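Small Things on a White Desk

A gallery from the Stanero office, April 30, 2026

I work at Stanero as an editor of printed texts, and for most of the day I sit at a desk that is white and very plain. Some months ago I started to keep a page about the desks in our office, because I like to know how other people arrange their paper and pens, and I suppose some other people like this too. The earlier galleries were about drawers and about shelves. This one is about the desk top and the little things that live on it.

It is a short gallery, only 2 pictures. I have written some lines for each, and then some lines more, as usually happens with me.

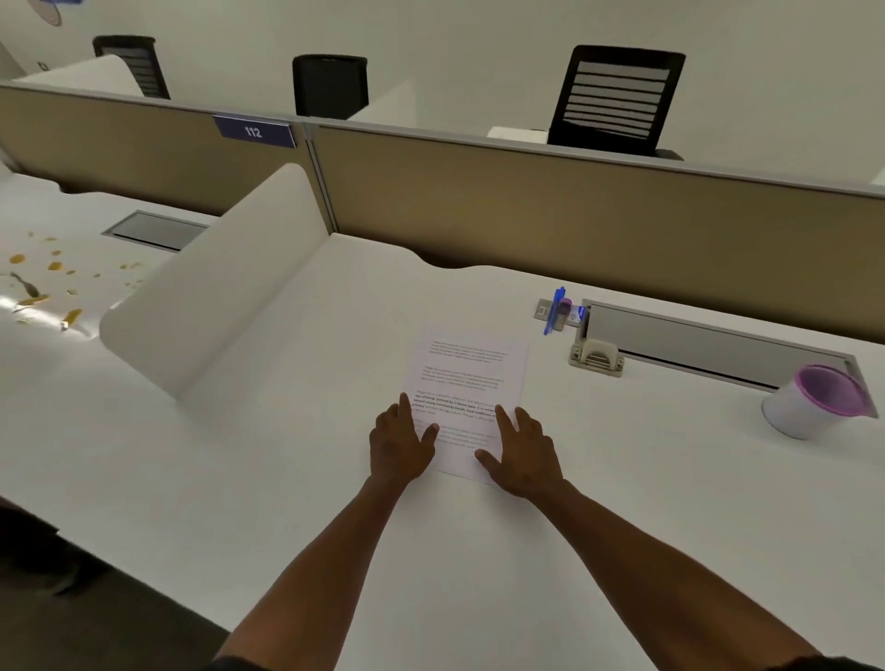 Reading time: 2 min

Proofreading on paper. The sheet is held flat with both hands, a little at an angle, and the blue ballpoint pen waits at the back of the desk. In the bold part of the text it is possible to read "way of living" and "Defined by a slower pace." Most of the rest is too small, but those words I like very much.

We still print every text one time before it leaves us. On the screen I read too quickly and my eyes jump over the small mistakes. On paper I put my fingers under the line and I go slowly, and then I find the double space, the missing comma, the word that is written twice. A colleague from the Pestiris office told me that she reads her pages from the last paragraph to the first. I tried it with a text of 1000 words and I found two errors, but I also had to take a long coffee break after it.

For printing we use the normal white paper. Cream paper is more pleasant for the eyes, but a pencil correction is easier to see on white. I prefer pencil for the first reading and pen for the second. When both readings are done, the sheet goes into a folder called Belay, which is the name of our project for this spring. At the moment it contains 67 sheets, and I hope to close it in May.

A few words about the desk also. Along the back there is a metal cable tray, and I consider it the most useful part of the furniture. In my old office the cables were lying between the papers, and each time I moved a page I moved also the lamp. With a tray the middle of the desk can stay free, and the middle is what you need when you spread out a text.
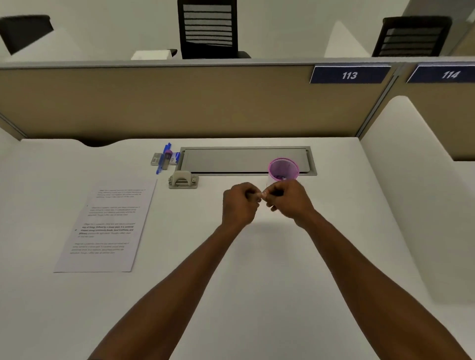 Small things need a system too, even if it is a very simple one. My rule is that what I use every hour stands at the back of the desk, where I can reach it without getting up, and what I use every week goes to the drawer. Pen, eraser and pencil leads belong to the first group. Stapler, ruler and the good scissors belong to the second — I know that many people will not agree about the scissors.

A cup is good for small things only if it is not too deep. In a deep one everything falls to the bottom and stays there until the next cleaning. I like the cups where the color lets you see through, so you know what is inside before you turn it over on the desk. Mine came from a Grondex set of 12, and most of them I gave to the neighbors on our floor. Now they hold paper clips, pins, tea bags and in one case seeds for the balcony.

I empty my cup at the end of each month and put back only what I really used. Usually it is less than half. The rest goes to a common box near the printer, and from this box it slowly comes back to all the desks again.

The next gallery will be about notebooks. If you work on our floor and would like to show yours, please leave a note on my desk, at the back, beside the pen.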